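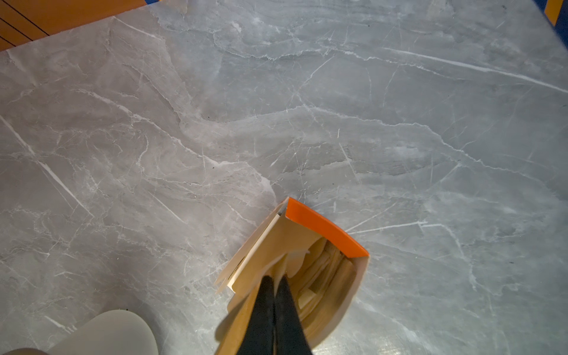 Search tickets Keyword or ticket number Search in: All queues Go

Wrist video falls behind the joint data on long episodes

Queue: Data collection
Cell: Howells, two-arm cell
Dataset: Udalora coffee set
Recorder: Jikidia
Priority: Normal
Status: Resolved, one item left open

Problem as reported

On episodes longer than a minute the wrist video drifts behind the joint positions. At the start of an episode the two match. By the end, the joint data says the gripper has closed and the wrist video still shows it open. Both arms do it, the right one worse. The fixed camera is fine all the way through.

The policy trained on the last batch closes too early on the filter box and comes up with nothing. We put this down to bad demonstrations at first and threw a few away. I would like those back if they are still in the bin folder.

Expected: wrist video and joint data within one frame of each other for the whole episode.
Seen: three frames apart after the first minute, up to 11 by the end of the longest ones.

Steps to repeat

1. Start Jikidia with both wrist streams and the fixed stream on.
2. Record the full coffee task, box to dripper, without pausing.
3. Open the episode in the viewer and go to the last grasp.
4. Compare the gripper position trace with the wrist video.

Short tasks don't show it. Picking up one item and putting it down again takes a few seconds and looks perfect, so our usual morning check never caught it. 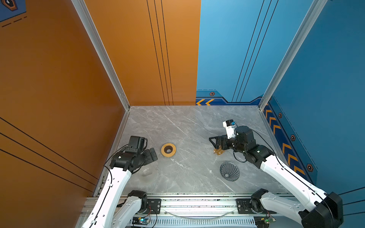
TROUBLESHOOTING LOG

09:20 - Swapped the USB cables on the two wrist cameras. Drift stayed worse on the right arm, so not the cable. Put them back.

09:45 - Moved the right wrist camera to its own USB controller. Slightly better, still drifting. Left it there anyway.

10:30 - Checked the disk. Write speed is well above what we need and the queue never fills. Ruled out.

11:05 - Read the raw timestamps in place of the viewer's. The fixed stream is stamped when the frame is captured. Both wrist streams are stamped by counting frames from the start and assuming 60 a second. The cameras don't hold 60. Auto exposure slows them down when a gripper goes into something dark, and the frame count then runs behind the clock.

11:15 - Locked exposure on both wrist cameras and recorded one full episode. Drift down to one frame at the end. So exposure is the trigger, but the counting is the real fault.

13:40 - Found the setting in Jikidia. The wrist profile we copied from the old Clondano rig has "stamp by index" switched on. The fixed camera uses a newer profile that has it off. Changed both wrist profiles to capture time.

14:10 - Recorded five full episodes with the new profile and exposure back on auto. No drift on any of them. Locked exposure again regardless - the picture is steadier on the marble top and the training side asked for it last month.

15:30 - Looked at what can be saved. The set has 1,111 episodes. The recorder keeps the driver log, and the capture times in it can be matched to frames, so most of the wrist video can be re-stamped without recording anything again. Driver logs are missing for some 50 episodes from the first week, when logging was turned off to save space.

16:25 - Re-stamp script run on a copy. Checked a handful by hand at the grasp, including the ring task, which is the easiest one to judge because the finger tips pass the wooden rim.
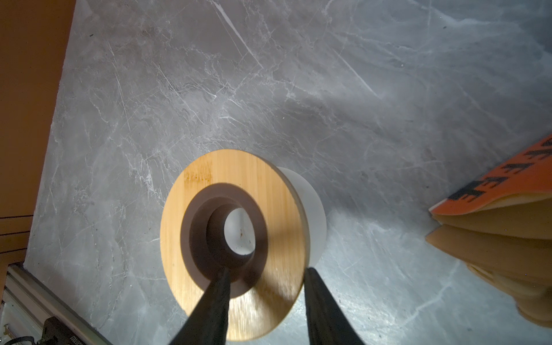
Wrist view at the wooden ring, fingers apart

What was changed

Wrist profiles, left and right: stamp by capture time.
Wrist exposure: locked. Redo the lock if the lights over the cell are changed.
Morning check: now one full coffee episode as well as the short pick. Look at the last grasp, not the first.
Re-stamped copy saved beside the original. Please train from the copy. The original stays where it is until February.

Still open

Episodes with no driver log are marked "do not train". They need recording again or dropping. We still have more than 1,000 without them, so my vote is to drop the short picks and re-record only the full coffee runs. Waiting on an answer from the training side.

The bin folder was emptied before I got to it. Those demonstrations are gone.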